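How to re-oil a wooden table top

Oil wears off a table bit by bit, mostly where people sit and where cups are put down. Two coats a year are enough for most homes. These steps are for bare or oiled wood. If the top has been varnished, the varnish has to come off first.

What you need

Hard wax oil or plain table oil (500 ml will do a six-seater with plenty left)
Sandpaper in 80 grit, plus a finer sheet for finishing
Cotton rags with no fluff
A sanding block

Steps

1. Clear the table and wash it with warm water and a drop of washing-up liquid. Leave it overnight to dry.

2. Sand with the 80 grit, always along the grain. Go lightly. Rings and pale marks should fade, but deep stains may need a second go.

3. Change to the finer paper and go over the whole top again. Vacuum, then wipe with a barely damp rag.

4. Stir the oil – don't shake it – and rub on a thin coat, working from one end to the other. Do the edges as well.

5. After 15 minutes, wipe off whatever hasn't soaked in. Any oil left sitting will go sticky.

6. Leave it until the next day and put on a second coat in the same way.

Lay used rags out flat outdoors until they are stiff and dry. Oily rags in a heap can catch fire on their own. 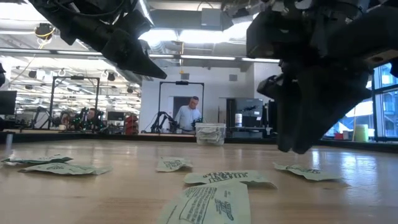
How long before the table can be used?

Light use is fine after a day, but keep hot pans and wet glasses off it for a week. In cold rooms allow a few days more.

Last updated 23rd July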